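Multar Versandsack weiß, Kunststoff, offen -- Art. 2670

Großer weißer Kunststoffsack für Sammelsendungen und Retouren. Lose Pakete rein, oben zubinden, fertig. Lieferung im Bund zu 10 oder 40 Stück, gefaltet.

Für wen: kleine Packplätze, Shops mit Lager im Hinterzimmer, Abholstellen. Steht auch halb leer noch ganz brauchbar, wenn man den Rand einmal umschlägt.

Maße flach: 70 x 110 cm
Farbe: weiß
Rand: gesäumt
Traglast: bis 25 kg, bitte nicht am Saum hochreissen
Bedruckung: auf Anfrage, einfarbig, ab 10 Bund

Wiederverwendbar. Unser Lager in Fillach nimmt die gleichen Säcke seit August, die meisten sind noch im Umlauf. Kanten von Klammern und Blechecken mögen sie nicht -- also Klammern vorher raus. Flecken feucht abwischen, nicht in die Maschine.

Lagern: trocken, nicht direkt am Fenster, sonst wird das Gewebe auf Dauer spröde.

Tipp vom Packtisch: Erst scannen, wenn das Paket im Sack liegt, Etikett nach oben oder nach vorn. Dann bleibt nichts ungescannt auf dem Tisch liegen. Scanner mit Kabel gehen gut, Kabel nur lang genug wählen.

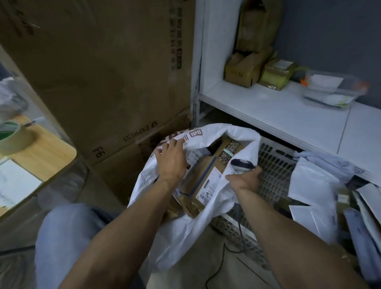

Bei schweren Paketen das größte zuerst, kleine Sachen seitlich. Nicht bis ganz oben füllen, man brauch eine Handbreit zum Zubinden.

Passend dazu: Kabelbinder Batum (Beutel zu 47), Sackständer Carvalho, klappbar. Der Ständer ist zur Zeit knapp, bitte vorher anfragen.

Lieferzeit Lagerware 2-3 Werktage. Preise im Warenkorb nach Anmeldung, Muster einzeln möglich.

Stand: 20. Feb. 2018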